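검색어를 입력하세요 검색

통조림 모아 보기, 3월

찬장을 정리하다가 캔이 이렇게 예쁜 물건이었나 싶어서 한자리에 올려 봤어요! 라벨 색이 제각각이라 모아 놓기만 해도 기분이 좋아집니다. 꽃무늬 벽이랑도 은근히 잘 어울리고요. 일요일 오전 내내 이 줄 저 줄 바꿔 가며 놀았네요.

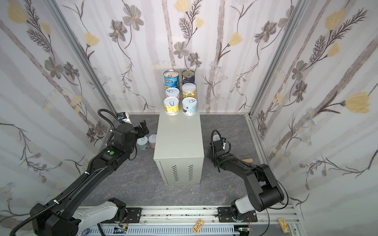

회색 캐비닛 위에 두 줄로 세운 캔들. 뒷줄 왼쪽의 키 큰 파란 캔이 PROGRESSO.

노랑, 분홍, 하늘색이 섞인 앞쪽의 작은 캔들이 특히 마음에 들어요. 뚜껑이 하얀 것끼리 모아 두니까 한 세트처럼 보이기도 하고요. 키 큰 것은 뒤로, 낮은 것은 앞으로! 이 규칙 하나면 라벨이 훨씬 잘 보입니다. 다나하 씨, 아니 나대한 씨(오타 죄송해요)는 색깔순으로 세우자고 했는데 그것도 다음에 꼭 해 볼 생각이에요.

가까이 들여다보는 재미는 또 따로 있어요. 은색 뚜껑에 동그랗게 겹겹이 눌린 무늬, 거기에 빛이 걸리는 게 참 좋습니다.

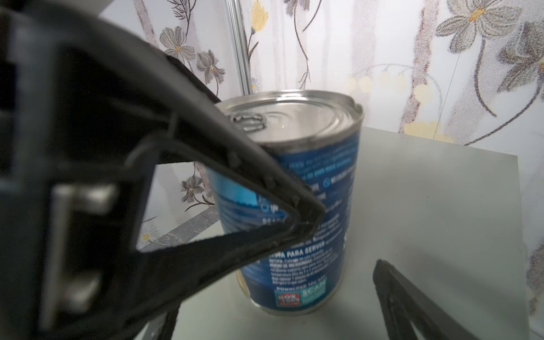 저는 깨알 같은 글씨 읽는 것도 좋아해서 스페인어로 적힌 조리법까지 더듬더듬 읽어 봤어요. "LISTA PARA SERVIR"는 바로 먹을 수 있다는 뜻이래요. 루치나 씨가 알려 줬습니다. 요즘은 캔에도 앱을 받으라는 말이 적혀 있더라고요, 세상에!

다음에는 유리병을 모아 볼게요. 뚜껑 예쁜 병 있으신 분은 댓글 남겨 주세요.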